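An afternoon with the robots at Sutcliffe

I'd been meaning to get to one of the Sutcliffe open days for ages, and in November I finally caught the bus over from Gatitthorpe and went. They'd had 564 people sign up, which explains the queue for tea (18 minutes, and they'd run out of flapjack by then!).

Most of the noise was downstairs with Grinder, the big sanding arm, but I wanted the kitchen demo. It's called Zirnance and it all runs in simulation, so you sit in front of a large screen and watch a pretend gripper in a pretend kitchen. I got a seat right at the front - lucky me.
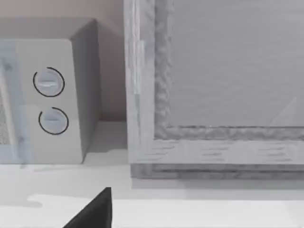 The microwave and its two knobs, with the tip of the gripper at the bottom.

I hadn't thought much about microwave knobs before. Mine at home has lost all its markings and I just turn it and hope, so I felt for the robot, with two very similar dials and no numbers on either. The woman running the demo said they have 279 practice kitchens stored up, and they swap the furniture and the colours about so the software doesn't get too used to one worktop. I asked if any of them were as messy as mine and she laughed, but she did write something down.

They switched between viewpoints too, and I liked the one looking down on the counter best. You get the basket on one side, the microwave at the back, and great big gripper shadows stretching over the white worktop. A little boy behind me was far more interested in the shadows than the robot, and I was rather on his side.
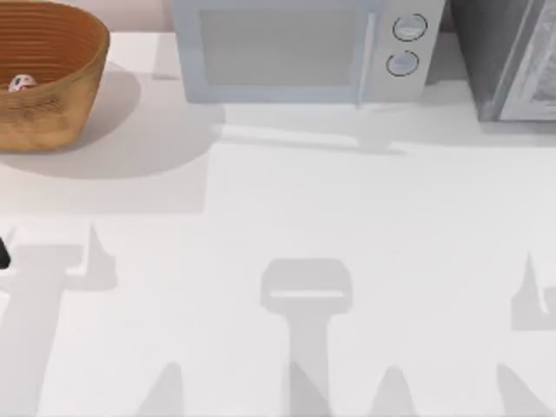
Getting there and what I'd do differently

Go early, and do the upstairs rooms first. The car park holds 600 and was almost full when I walked past it after lunch. Bring your own snack. I'm going again in spring, with my sister if I can talk her into it, and I still haven't seen Grinder properly.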